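4.3 Fitting and aligning the second arm

Complete section 4.2 first. The left arm must already be bolted down, wired and holding its home position before the right arm goes on. Allow an evening for this section if you are working alone.

You will need the hex keys from the first bag, a steel rule, a marker pen and a square of scrap card.

1. Switch off the supply at the wall and wait until the LEDs on both controller boards have gone out.

2. Slide the right mounting plate along the front rail until the gap between the two plates matches the drawing in Appendix B. Nip up the screws but do not tighten them fully.

3. Lower the arm on to the plate and start all of its screws by hand before using a key. The base housing should sit to the outside, with the short segment pointing in towards the centre.

4. Check that the arm is square to the rail, then tighten the screws in a diagonal order. Go round a second time. The plate settles slightly on the first pass.

CAUTION: Do not use the upper link as a handle. The load goes straight into the shoulder gears, and the Zikus gearbox cannot be opened for repair.

5. Run the motor cable along the upper link to the wrist. Leave a loop long enough for the wrist to turn through its full travel without pulling on the connector. A loop that touches the floor panel is acceptable. A loop that can reach the gripper is not.

6. Connect the cable to the right controller board, under the rail. Tug each plug gently to confirm that it has latched. 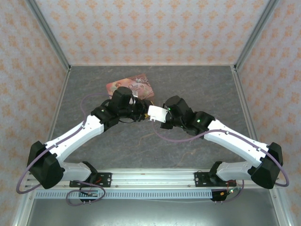

7. Restore power and start the Multach control program. Load the file meet_centre and set the speed to 13 per cent. Keep one hand on the stop button during the first run.

8. Both arms should move in towards the middle of the floor panel and halt with a small gap between the tips. If they drift to one side, stop, return both to home and repeat step 4.

9. Slip the scrap card into the gap. It should pass through without catching. Adjust the right wrist offset one unit at a time until it does, then press Save — the offset is lost at power-off otherwise.

NOTE: The default offset is 512. Builds that follow the drawing should end up close to it. A final value above 700 means that the arm has been fitted one spline out at the shoulder, and no amount of adjustment in software will correct this. Remove the arm and refit it.

10. Return both arms to home, switch off and mark the position of each plate on the rail with the pen.

If the right arm does not respond at step 7, check its address. New boards arrive set to the same address as the left one. Change it to 117 in the Amin settings page, with the left board unplugged.

Builders using the older Verona rail should read Senthil Arumugam's fitting notes in Appendix C before starting. The slots are narrower and the plate screws need washers.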